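El fallo de agosto no estaba en el modelo
Boletín interno de Sillareo – sección de averías

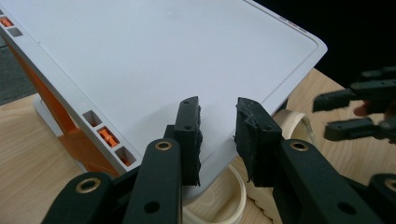

En agosto perdimos una tanda entera de demostraciones y todavía hay quien la llama "el problema de Westo", como si el software de aprendizaje hubiera hecho algo raro por su cuenta. Westo entrenó con lo que le dimos. Lo que le dimos venía torcido, y llevaba torcido bastante más tiempo del que nos gustó reconocer en la primera reunión.

Resumo para quien no estuvo. La tarea se llama Anis y consiste en agarrar por el canto un contenedor blanco de plástico, levantarlo y dejarlo en otro punto de la mesa. Se graba con las pinzas de mano, una en cada mano del operador, y después el brazo fijo repite lo aprendido. En el papel es de las tareas fáciles del catálogo. El contenedor es grande, el borde está a la vista y no hay que enroscar ni encajar nada.

Grabamos 2475 demostraciones. El brazo aprendió a acercarse muy bien, a colocarse a los dos lados del canto muy bien, y a cerrar tarde y flojo. Unas veces el contenedor subía unos centímetros y se escurría. Otras, los dedos se cerraban del todo cuando el plástico ya se había ido. En una de las pruebas cayó fuera de la mesa, a un palmo del pie de Maribel Puma, que estaba anotando los intentos. No le pasó nada. El contenedor pesaba poco y ella llevaba calzado cerrado, pero a eso no se le puede llamar medida de seguridad, y así quedó escrito en el parte.

La primera explicación fue la de siempre: faltan datos. Se propuso grabar 900 demostraciones más y ver. Yo voté en contra y perdí. De esas 900 llegamos a hacer 500 antes de parar, y el resultado fue el mismo brazo, con el mismo defecto, un poco más seguro de sí mismo. Fueron horas de operador que no vuelven.

La segunda explicación fue la iluminación. Es cierto que el blanco liso del contenedor da poca textura y que el fondo oscuro de la sala engaña a la exposición automática. Se cambiaron las lámparas de sitio. El acercamiento, que ya era bueno, siguió siendo bueno. El cierre no se enteró.

La tercera vino de fuera. Fikre, que nos suministra las pinzas, mandó un correo amable en el que sugería revisar "el estilo de agarre del personal". Agradecemos el correo. También agradeceríamos una hoja de mantenimiento donde ponga cada cuántos ciclos hay que mirar las almohadillas, dato que en la documentación que recibimos no aparece por ninguna parte.

Porque era eso, o casi todo era eso. Las almohadillas de espuma negra que llevan los dedos por la cara interior se rompen con el uso. Se deshilachan primero por el borde y luego van perdiendo grosor, cada una a su manera. El operador lo compensa sin pensarlo: aprieta antes, gira un poco la muñeca, apoya el canto en la parte de espuma que aún agarra. Una persona hace eso con la mano y lo hace bien. El brazo no tiene con qué notar que la espuma está gastada, y además llevaba puestas las almohadillas nuevas, con otra altura y otro rozamiento. Copiaba un gesto pensado para una pinza distinta de la suya.

Maribel lo vio al poner juntas las 2 pinzas del puesto y cerrarlas en vacío. Con la misma lectura de apertura, una dejaba pasar luz entre los dedos y la otra ya hacía tope. El registro decía que estaban igual de cerradas. Todo lo que el modelo sabía sobre "cerrar" salía de esa lectura.

También revisamos los casquillos de latón de los brazos articulados, por si había holgura. Algo de holgura encontramos, aunque dentro de lo que admite el plano. No me atrevo a decir que no influya. Hay compañeros que ya dan el caso por resuelto con la espuma y a mí me parece pronto: hemos cambiado las almohadillas y hemos vuelto a medir la apertura en vacío, pero la tanda nueva está a medias y hasta que el brazo no la repita entera no sabremos gran cosa. Pido que nadie enseñe el vídeo bueno a ningún cliente todavía. Vídeos buenos también teníamos en agosto.

Lo que cambia desde ahora:

Antes de cada turno se cierran las pinzas en vacío y se apunta la lectura de cada una. Si no coinciden, ese puesto no graba.

Las almohadillas se cambian en los dos dedos a la vez, y se anota en la ficha de la pinza. Se acabó aprovechar la que "todavía está bien".

Durante las pruebas con el brazo, quien anota se sienta detrás de la línea amarilla. La línea existe desde hace tiempo – conviene recordarlo – y en la prueba de la caída la silla estaba delante.

Las demostraciones grabadas antes del cambio de espuma se quedan apartadas. Borrarlas no se borran, porque sirven para comparar, pero tampoco se mezclan con las nuevas por mucho que luzca el total en el informe trimestral.

Queda sin decidir si añadimos un sensor de fuerza a las pinzas de mano. Compras dice que es caro. Puede que lo sea. Yo pediría que, cuando se haga esa cuenta, se ponga al lado lo que han costado las horas de grabación que hemos apartado, y también las del equipo de Westo buscando un error que no tenía.

Quien haya grabado en Anis y recuerde haber notado la espuma floja, aunque no lo comunicara, que se lo diga a Maribel antes del cierre del parte. Nos interesa la época en que empezó a notarse. No hace falta firmarlo.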